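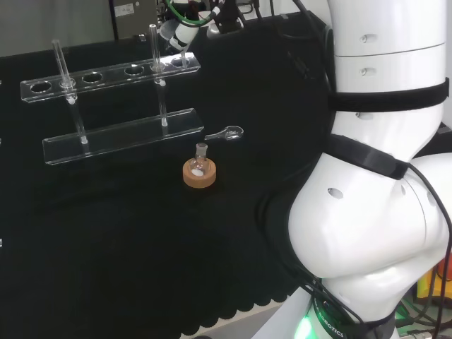 Bancada 7, lado da janela. Seis furos na estante, dois tubos de vidro e um braço branco que ocupa mais espaço do que qualquer um de nós.

O braço na bancada: galeria do laboratório de ensaios da Mukar

2 de outubro de 2018

A Mukar faz ensaios para quem fabrica tintas, colas e outras coisas que convém não cheirar de perto. Desde maio, parte da rotina de bancada passou para braços robóticos, num projeto montado com a Merkix, que cuida da programação, e a Stusley, que cuida de nos mandar faturas pontuais. Esta página junta o que foi sendo pendurado no mural do corredor, agora sem as marcas de café.

Material da bancada

O balão de fundo redondo fica no anel de cortiça, como ficava no tempo dos nossos professores. Houve uma proposta de suporte em plástico com encaixe próprio, por um preço que dava para comprar cortiça até a aposentadoria. A cortiça ficou.

A espátula de vidro continua a ser espátula de vidro. Foi o único item da lista de compras que ninguém quis discutir.

O pano preto entrou no segundo mês. Vidro transparente sobre bancada clara já era difícil de achar para nós, que temos a vantagem de poder apalpar. Antigamente a bancada servia também para pousar o telefone, as chaves e, em dias de pouca vergonha, um sanduíche. O pano acabou com isso e a limpeza agradece.

O que mudou para quem trabalha aqui

Somos 14 no laboratório, os mesmos de antes. A pergunta que a família faz no almoço – "e vocês, vão para a rua?" – tem por enquanto a resposta de que fomos para a formação: 26 horas, com certificado e um lanche razoável.

Pipetar o dia inteiro dava dor no polegar. Agora a dor é no pescoço, de olhar para o monitor. O médico do trabalho diz que é progresso e receitou o mesmo gel.

As pausas também mudaram. Quem acompanha uma série no braço não pode sair a meio, de modo que o café passou a ser combinado com a máquina. Ela não negocia muito.

A caligrafia dos rótulos melhorou de forma suspeita. Há colegas com 20 anos de casa que, pela primeira vez, escrevem a data por extenso.

O procedimento escrito da pesagem tem agora 85 passos. O antigo cabia em meia folha e um deles era "mexer até ficar bom". Passamos três reuniões a tentar explicar à Merkix o que queria dizer "bom", e saímos de lá com mais respeito pelo nosso próprio trabalho e menos pela meia folha.

A próxima leva de fotografias virá da unidade de Maglaya, onde a instalação começa pela sala de lavagem. Os colegas de lá já pediram emprestado o nosso pano preto. Vão ter de comprar um.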